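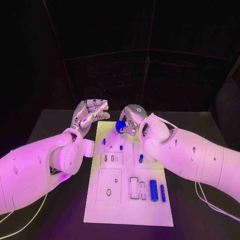

Fig. 1. Two-arm cell with a parts board. The right hand holds a round blue piece.

Unit 2: Who does the work when the cell does the work?

In today's lecture we look at assembly work with small parts, and what happens to the people when a part of it goes to a machine. Please read the Amwood case before Thursday.

Amwood makes valve fittings in Fodomdale. Before the change, 13 assemblers put pegs and discs in trays by hand, 200 trays in one shift. Each person had an own rhythm, and the order of the parts was mostly in the head, not on paper. When the supplier Geerts came to install the first cell, this was the first difficulty. Somebody had to write the order down.

Luuk Van Wijk, then line leader, made the list together with the assemblers. It had 167 steps. Many of them were a surprise for the engineers, for instance turning a disc a little before pressing it.
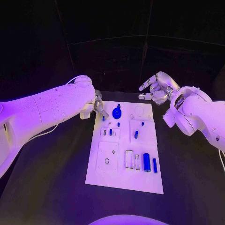
The task of the assembler became different after this. She places the board, prepares the parts, watches the first cycle and decides what to do when a part does not go in. Ga-eun Yeon calls this "work of attention" in her chapter (see reader). It is less heavy for the wrists, but several workers told her that the day feels longer, and that they talk less with each other.

Points to keep for the discussion:

- Knowledge: the written list belongs now to the firm. Were the assemblers paid for it?
- Skill: a new worker learns the cell first. When does she learn to assemble by hand?
- Pace: who can stop the cell, and must this person explain it afterwards?

Compare with Stalach, where the workers change between cell and hand bench every 2 hours. Write half a page on which arrangement you would prefer as a worker, and bring it on paper.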